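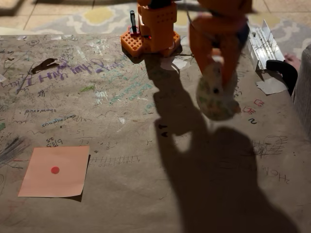

The orange arm at Plilen, with a speckled, ball-like object in its grip.

I went to the April open day at Plilen expecting a sales pitch and got Loukia Zervas with a screwdriver, an improvement. She looks after the arm. The joint screws get checked every 40 runs, she told me, and the grip pads are changed when the ball starts slipping. The kraft paper gets swapped when she can't stand the scribbles any more.

Fine, but who does this when she's on holiday? Nahom Seyoum said there's a checklist. I asked to see it and got 3 lines on his phone. He also claims 1000 runs without a fault. I'd like to see the log.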